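Grauschleier auf matten Bodenfliesen — lohnt sich die Grundreinigung?

Forum > Haushalt & Renovieren > Böden
14 Antworten, angezeigt werden 1 bis 9

vplattenleger_nein
März, 21:14 Uhr
Wir haben im Erdgeschoss große hellgraue Fliesen, matt, kein Muster. Seit dem Winter liegt da ein Schleier drauf, den ich mit nichts wegbekomme. Jetzt hat mir eine Firma 200 Euro für eine "Tiefengrundreinigung mit Porenversiegelung" angeboten, mit einem Mittel namens Sokix. Bevor ich das Geld ausgebe: Hat das schon mal jemand machen lassen und hinterher einen Unterschied gesehen, der länger als zwei Wochen hielt?

Annelies Nägeli
21:32 Uhr
Porenversiegelung bei Feinsteinzeug, aha. Welche Poren denn? Unglasiertes Feinsteinzeug nimmt so gut wie kein Wasser auf. Wenn es poliert ist, kann man darüber reden. Bei matt würde ich mir erst mal erklären lassen, was da versiegelt werden soll.

mopp_und_co
21:40 Uhr
Also ich habe Sokix im Flur benutzt und war zufrieden! Einmal pur aufgetragen, 20 Minuten gewartet, abgezogen, und der Boden war wie neu. Verstehe nicht, warum hier immer gleich alles schlechtgeredet wird.

Annelies Nägeli
21:47 Uhr
Mit Verlaub, der Boden war wie neu, weil du ihn zum ersten Mal gründlich abgezogen hast. Das hätte warmes Wasser mit einem alkalischen Grundreiniger auch geschafft. Hast du eine Fliese ohne das Mittel danebengehalten? Eben.

mopp_und_co
21:51 Uhr
Nein, ich mache zu Hause keine Laborversuche.

stoeckli_v
22:05 Uhr
Zur Ausgangsfrage: Womit wischst du denn normalerweise? In neun von zehn Fällen, die ich im Bekanntenkreis gesehen habe, war der Schleier das Wischmittel selbst. Diese Pflegezusätze legen sich Schicht auf Schicht, und mit mehr Mittel wird es schlimmer. Test: eine Fliese mit klarem Wasser und einem Schmutzradierer bearbeiten, mit einem trockenen Tuch nachreiben, am nächsten Morgen bei Tageslicht anschauen. Sieht sie anders aus als die Nachbarfliese, hast du die Antwort und 200 Euro gespart.
Vinzenz

vplattenleger_nein
22:18 Uhr
Wir nehmen seit dem Einzug das Zeug von Cimton, weil es beim Boden dabei war. "Mit Pflegefilm" steht drauf. Ich ahne was.

rahel.g
22:41 Uhr
Ich widerspreche mal halb. Bei uns war es KEIN Wischmittel, sondern Zementschleier vom Verfugen, der nie richtig entfernt worden ist. Da kannst du radieren, bis du schwarz wirst. Geholfen hat erst ein saurer Zementschleierentferner, und zwar vorher gut vornässen, sonst greift er die Fugen an. Ist der Boden neu? Und sind die Fugen zementär oder Epoxid? Ohne die Angaben ist alles Raten, auch das von Vinzenz.

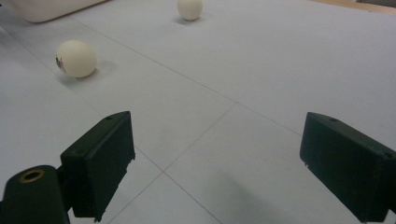 vplattenleger_nein
März, 07:52 Uhr
Der Boden ist drei Jahre alt, die Fugen sind laut Rechnung zementär. Gereinigt habe ich zum Vergleich noch nichts, das kommt heute Abend. Was mich an der Schleiertheorie stutzig macht: Die Fugen sind bei uns immer noch dunkler als die Platten, man sieht das Raster sauber durchlaufen, und der leicht bläuliche Ton im Grau kommt auf dem Foto auch so rüber. Müsste Zement auf der Fläche nicht eher fleckig sein, also stärker an den Rändern als in der Mitte?

rahel.g
08:20 Uhr
Nicht unbedingt. Wenn mit einem dreckigen Schwamm abgewaschen wurde, verteilt sich das schön gleichmäßig. Von einem Foto her würde ich mich aber auf gar nichts festlegen, matt ist matt. Mach den Test mit der einen Fliese und nimm danach eine zweite für den sauren Reiniger. Bitte nicht beides auf derselben, sonst weißt du hinterher wieder nichts.

Annelies Nägeli
08:34 Uhr
Ausnahmsweise einverstanden. Und der Firma würde ich sagen, sie soll eine Probefläche anlegen, kostenlos, hinter der Tür. Wenn sie das ablehnt — na ja.

mopp_und_co
09:02 Uhr
Ich bleibe bei Sokix.

Seite 1 von 2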